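Speaker notes - Small appliances at home, session 2: the toaster
Dinddale community room, February 3, 2023
Speaker: Wanda Domański

Start when the door is shut. Say who I am and that I ran the repair bench at Jeltitz before I moved here. Thank Canan Güneş for the tables.

Ask for hands: who has emptied a crumb tray in the last month? Wait for the answer before going on. Then ask who knows where their crumb tray is.

Opening point. A toaster is one of the simplest machines in the kitchen. Bread goes down, a wire gets hot, a timer or a switch lets go, bread comes up. Most of the ones that came to the Jeltitz bench as broken were dirty. We logged 627 toasters while I was there and 337 of them went home after a cleaning and nothing else. Give both numbers slowly, people like to write them down.

Next, the slots. Explain the wires. The outer guides hold the slice upright and keep it off the heating elements. If a guide is bent, the bread leans to one side and you get one dark face and one pale one. People blame the dial for this. Do not tell them to bend the guide back with a knife. Unplugged and cold, look first, and if it is badly out of line take it to someone.

Vents. Some models have small openings in the side panel. They get greasy if the toaster lives next to the stove. Wipe with a cloth that is barely damp, never spray. Mention pushing the toaster up against the wall - give it space on all sides, and keep it out from under the cabinets when it is on.

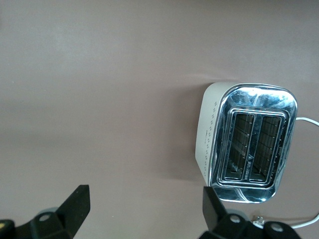 How often should the crumbs be emptied? Once a week if you make toast every day, and once a month if you make it now and then.

Chrome. Dish soap on a soft cloth, then a dry cloth straight after. No scouring pads. Vinegar and water half and half for spots, put on the cloth and kept away from the slots. Fingerprints come back the same morning, so don't let anyone worry over it.

Plastic sides. Same soap and water. Off-white plastic can yellow with age and heat and no cleaner will fix that. Someone always asks about bleach. Say no.

Cord. Run your fingers along it while it is unplugged. Stiff spots, cracks or a brown mark at the plug mean stop using it. Don't wrap the cord around a warm toaster.

Shaking it out. Pull the tray first if there is one, then turn the toaster over above the sink or a sheet of newspaper and tap the sides with a flat hand. Two or three taps. A dry pastry brush is good for what is left.

If time is short, skip the part on bagel settings and go to questions.

Thitima Phetsri has the handouts. Remind people that the next session is on kettles, with Kam-wah Tu. Sign-up sheet is by the door. Leave the tables up for the evening group.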